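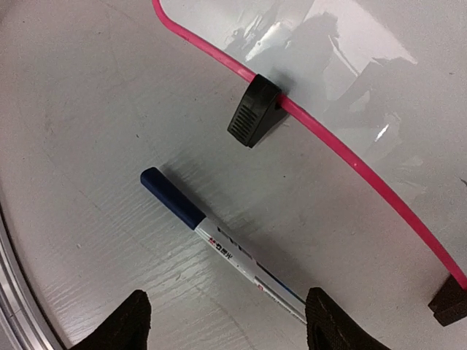

3.2 Handwritten notices and recall

Staff at the Helgate and Flendon clinics wrote the day's waiting times by hand, on small boards kept at the reception desk. Over 26 days in June we asked 1,491 patients, on leaving, what time they had been given. Those who had read a handwritten board gave the right answer more often than those who had been told aloud – a gap of 16 percentage points. Age made little difference. Ogura and Tamura reported a similar result for printed slips, though their sample was smaller.

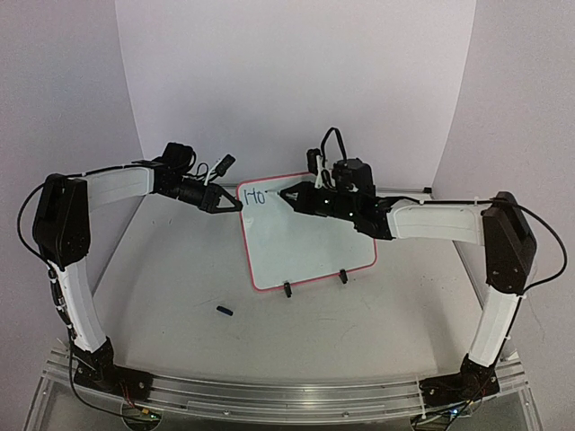

Figure 2. Small whiteboard with blue handwriting near one corner.

Five patients could not read the figures and were left out of the analysis. Legibility was scored separately by Okabe and Kaczorowski, and where they disagreed the lower score was kept.

12 shares · 3 comments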